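Stisel, part two: the glasses and the plate

Written by Hryhorii Zhuravel

In May I got my shelf and my half of a bench at Dreturwood, the shared workshop in Drekesthorpe, and since that time I am building Stisel there. Stisel is a gripper with two fingers. It should one day pick up small household things from a table in my flat. Before I cut more metal I wanted to try the task in the simulator, with an arm and a gripper model which I did not have to build myself.
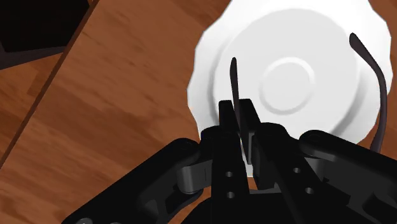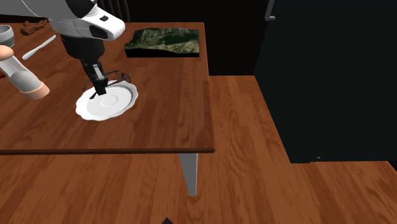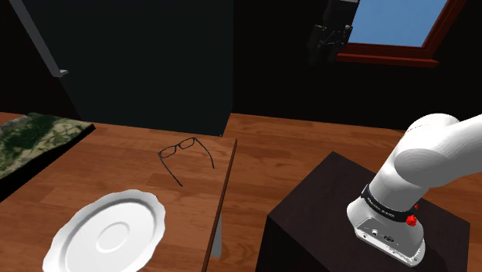

The gripper, the plate and the table, three views from the simulator.

I chose glasses for a selfish reason. I put mine down everywhere and then I walk through the flat half blind. But they are also a good test for a gripper. A cup forgives you a lot. The side arm of a pair of glasses is thin, it has a bend at the end, and if you take it by the wrong place the whole thing turns in the fingers.

The first picture is the one I have looked at the longest. The tips are nearly closed and one side arm of the glasses is between them. For me it shows how little of the fingertip is doing the work. On my drawing for Stisel the tips were rounded, like a finger of a person, and I was quite proud of them. After this evening I made a new drawing with flat tips, blocky like the ones on the model. I lose something in beauty, I think.

The plate gave me another kind of trouble. It has a wavy rim, and for the drawing on the screen this is no problem, but my collision shape was at first a simple flat disc. So the fingers could go into the rim as if it was made of air. I replaced the disc with a ring of small blocks and a thin floor in the middle. It is not elegant. The simulator became slower, and I had to make the time step smaller as well, because otherwise the blocks and the fingertips were pushing each other in a very nervous way.

I let it run 20 times with the old disc and 20 times with the new ring, and I wrote the results in a notebook. With the ring it finished the task 9 times. The result with the disc was much better, and of course it is worth nothing, as the gripper was allowed to cheat.

Now the real bench. The two side plates of Stisel are cut from aluminium and I have filed the edges by hand. The motor driver is a small Hviid board which I bought second-hand from another member. It works, but the screw terminals are tired and one wire came out while I was carrying the box down the stairs. I have put ferrules on all the wires now. If you are doing something similar, buy the crimping tool at the beginning and do not try with pliers, as I did for a whole evening.

The joints are still too loose. When I hold one finger and move the other I can feel the play, and at the tip this becomes more than the thickness of my glasses. I have ordered shoulder bolts in place of the ordinary ones. For the flat tips I would like a thin layer of rubber, perhaps from an old bicycle tube, which I must wash very well before, because of the powder inside.

One question for readers who know more than me: how do you choose the friction value for rubber on painted metal? I found tables, but they do not agree with each other, and in the end I took a number in the middle. I could measure it with a tilted board and a weight, and probably I will do it at Dreturwood when the big table is free.

The bolts should arrive soon. Then I will put the fingers together again and write about the play.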